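Accueil Explorer Notifications Messages Listes Profil

Eyvindur Baldursdóttir
27 novembre 2025

Fil du soir sur les règles de bonne pratique en simulation de bras robotisés. J'en ai rédigé 41 pour l'équipe Lulach. On m'en a déjà rendu 4 avec la mention « trop long ». Je les ai raccourcies en ajoutant un paragraphe.

Règle 1, la seule que tout le monde approuve en réunion : on écrit le critère de réussite AVANT de lancer l'essai. « L'anneau est dans le bac » n'est pas un critère. Posé à plat ? À cheval sur le rebord ? Pinces ouvertes ou encore crispées dessus ?

J'ai connu un rapport chez Ullerham où « réussi » voulait dire « l'objet a bougé ». Vu comme ça, on réussit tous très bien nos vies.

Règle 7 : la simulation a droit aux mêmes consignes que l'atelier. Zones interdites, vitesses limites, arrêt. Si le bras traverse le plateau de la table parce que quelqu'un a coupé les collisions « juste pour voir », l'essai part à la poubelle. Oui, même s'il est joli. Surtout s'il est joli.

Règle 12 : on fige la position de départ des objets dans un fichier, avec un numéro de version. « Éparpillés comme d'habitude » ne se versionne pas. J'ai essayé.

Le poste Ratow en simulation, bac vide et anneaux sur la table :
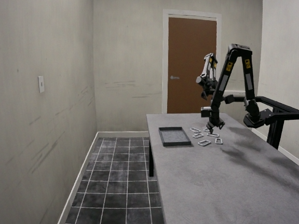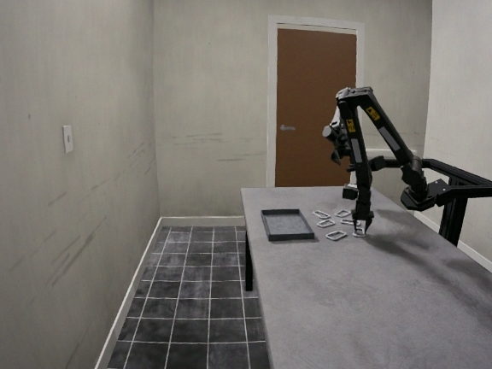 Règle 13, née de la 12 par une longue chaîne de courriels : deux bras sur une même table, donc un ordre de priorité écrit. Qui passe le premier, qui attend, à quelle distance. Chez nous, pendant des mois, c'était réglé par la politesse. Les bras n'en ont aucune.

Règle 18 : on garde les échecs. Tous. Sur notre dernière série de 331 essais, le premier tri avait supprimé les ratés « pour gagner de la place ». Il restait un taux de réussite magnifique et rien à en apprendre.

Règle 19, du coup : celui qui trie n'est pas celui qui présente les résultats. J'ai senti un léger froid dans la pièce en la lisant à voix haute.

On me demande si tout ça vient d'une norme officielle. Non. C'est un document interne, avec une page de garde et une police trop petite. Les normes de sécurité pour les machines réelles, vous les lisez en entier, et vous ne me citez pas un fil de réseau social devant un auditeur. Merci.

Règle 26 : une capture jointe à un rapport porte le numéro d'essai et la version de la scène. Je n'ai pas toujours respecté la règle 26. Une relecture de chez Christodoulou me l'a fait remarquer en 2 lignes, dont une de salutations.

Règle 33 : pas de passage sur machine réelle le soir d'une démo. Elle figurait déjà dans la version précédente, en gras. Elle est maintenant en gras et soulignée. Je garde l'encadré rouge pour décembre.

Je ne poste pas les autres, elles concernent surtout le nommage des fichiers et j'aimerais garder quelques abonnés. Si votre équipe a une règle écrite sur le partage d'une zone entre deux bras, je veux bien la lire, même en vrac, même avec des fautes.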